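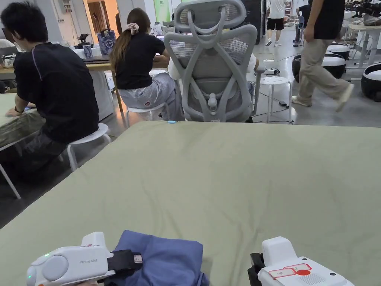
Station 3, cloth handling with paired hand-held grippers. Seating and walkway behind the table.

HEFFERNAN SITE
Workplace Inspection Checklist: Automation Areas
Form 285, with inspector comments
Period covered: October

Scope
This checklist covers the cloth handling tables, the shared desks next to them, the mobile base parking area and the walkways that connect them. It applies to Zanska employees and to agency staff placed by Bollano. Ratings are S (satisfactory), A (action required) and N (not reviewed).

Section A. Work surfaces and seating

A1. Table covering lies flat and does not hang where it could catch a foot or a chair.
Rating: S
Comment: The green cloth at Station 3 wrinkles in the course of normal work. Operators are to smooth it at the start of each session. Pinning or taping is not permitted, as tape residue has marked tabletops elsewhere on the site.

A2. Seating is suited to the length of the task.
Rating: A
Comment: Staff at the shared desks use both round stools and mesh-back office chairs. Stools are acceptable for short tasks. Under the current schedule, labeling and review work may keep an employee seated for most of a shift, and a stool without a back is not acceptable for that purpose. The area lead is to order chairs with back support and to confirm delivery in writing.

A3. Stools not in use are stored clear of chairs and walkways.
Rating: A
Comment: A low round stool was standing on the floor beside an occupied office chair. Assign a storage place along the wall and mark it.

Section B. Hand-held grippers

B1. Housing, finger pieces and straps are free of cracks and sharp edges.
Rating: S
Comment: Both units at Station 3 were checked by hand before use. Strap edges should be looked at again next period.

B2. Vent openings are not covered by cloth or by the operator's sleeve.
Rating: S
Comment: Folded items should be kept to the middle of the table, between the two units, when the units are set down.

B3. Operators take the scheduled rest break.
Rating: A
Comment: Break records were incomplete for 2 shifts. Employees who moved to this work from the hand folding line reported that the grippers tire the wrist and thumb in a different way than folding did. Several stated that they had continued through the break in order to finish a set. Supervisors are reminded that session counts may not be used to delay or shorten a break.

Section C. Floor and electrical

C1. Power strips and cables are kept off routes used on foot.
Rating: A
Comment: One power strip was on the floor behind a stool, with a thin cable running out across the gray floor. Move the strip to the underside of the desk or fit a cable cover. Correct before the Sunday shift.

C2. Floor is clean and dry.
Rating: S

Section D. Mobile bases and foot traffic

D1. Mobile bases are parked inside a marked area.
Rating: A
Comment: The round black-and-white units stand along the right side of the room, close to where people walk. No parking boundary is given in the current Hinent floor plan. Facilities is to mark one and reissue the plan. Until then, units are to remain powered off while parked.

D2. Walkway is wide enough for two people to pass.
Rating: S
Comment: Passing width was adequate with all units parked. It has not been measured with a unit in motion.

D3. Seated staff have been told when units will move behind them.
Rating: A
Comment: Employees at the desks sit with their backs to the room. They asked for a spoken notice before any unit is started. The inspector supports this request. The notice should be given by the person starting the unit, from a position where all seated staff can hear it.

Section E. Changes to jobs

E1. Written job descriptions match the work being done.
Rating: A
Comment: Folding operators now spend part of the week demonstrating tasks with the grippers and part at a laptop reviewing results. Their job descriptions still refer only to folding. Human Resources is to issue revised descriptions, including the pay grade for review work.

E2. Training has been completed before assignment.
Rating: S
Comment: Records were complete for Zanska employees. Bollano records were received late but were in order.

E3. Employees know how to raise a concern about workload or job changes.
Rating: S
Comment: Concerns may be given to the shift supervisor or left by phone at extension 1907. Messages may be left without a name.

E4. Staff have been consulted on the next stage of automation.
Rating: N
Comment: Consultation had not opened at the time of inspection. To be reviewed next period.

Follow-up
Items rated A remain open until the area lead has entered the corrective step and the completion date on the site register. Items C1 and D1 take priority. A copy of this form is to be posted at the entrance to the area and a second copy sent to Bollano.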